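4.2 Folding on a shared table: what people do with the second piece

Much of the earlier writing on household laundry treats folding as something done to one garment at a time, on a clear surface, by a person with nothing else on their mind.

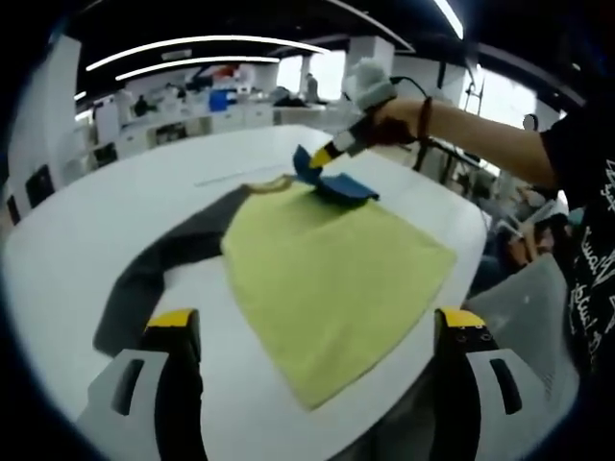 Anyone who has folded a family's washing will know that it seldom goes like that. A table fills up quickly, and the next piece tends to be dealt with on top of the last one, so that a large garment laid out flat becomes, for a while, the working surface for a smaller one. We came to call this "stacked folding", and it was so common in our sessions that we decided to give it a section of its own (the single-garment results are in 4.1, for readers who would like to begin there).

Figure 3. A blue cloth being handled on top of a two-coloured garment, yellow-green and dark grey, spread on a white oval table.

Of the 1661 folding episodes we kept, 1476 had at least one other textile on the table when the episode began. We had rather expected people to push the other things aside before starting, and we had even set aside a label for it in our coding scheme, but the label saw very little use. People worked where there was cloth already, and they seemed quite content to do so – several told us afterwards that a garment underneath felt kinder to the hands than a bare table top, and that small things slid about less.

The shape of the table matters here too. On a rectangular table the straight edge gives the folder something to line a hem up against, and many people use it without thinking. An oval table offers no such help. In the Mosenar sessions, where all the tables were oval, people looked instead to the garment below and took their line from a seam, a sleeve or the place where two colours met. Chibuzor Okonkwo, who coded most of these sessions, first suggested that we should record the lower garment as a guide as well as a surface, and we are very glad to have listened to him.

There is a cost, of course. Lifting a corner of the upper piece can disturb the lower one, and a sleeve that was lying nicely may need smoothing again. We counted a disturbance only where the folder went back to put it right within 10 seconds, and two coders had to agree on it. Disagreements were settled by Amândio Veloso, with a good deal of patience. The Drukgate sessions, which took place in March on rectangular tables, were coded in the same way and are taken up in 4.3.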